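Brusley 211 Folding Exhibition Screen

For galleries, touring displays and campaign stalls

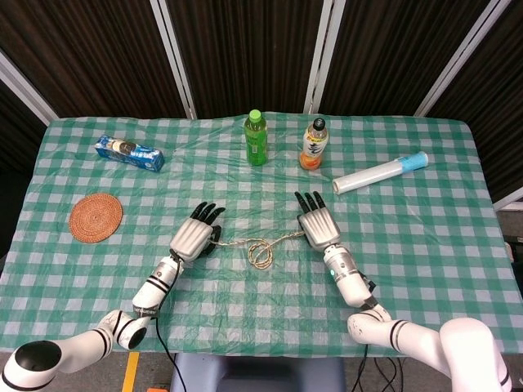
Folding screen with pleated fabric panels, behind a covered table.

The Brusley 211 is a modular display system for poster shows, print exhibitions and documentary photography. It is supplied to galleries, libraries, unions and campaign groups that need to hang work in halls without fixed walls.

Specifications
Model number: 211
Panels per set: 9
Panel width: 765 mm
Frame: powder-coated steel
Hanging: Dekier rail and clips, sold separately
Fabric: flame retardant, removable for washing

Panels join with lift-off hinges and can be set in a straight run, a zigzag or a closed bay. Straight runs of more than two panels must be fitted with stabilizer feet. Do not use outdoors.

Artwork in glazed frames should be hung from the rail only. Unframed posters may be pinned directly to the fabric.

Compatibility
Fits Lengyel transport cases. Drora clip lights require the narrow bracket.

Spare parts
Hinges, feet and replacement fabric are stocked separately. Quote the model number when ordering.

Page updated 01/04/2018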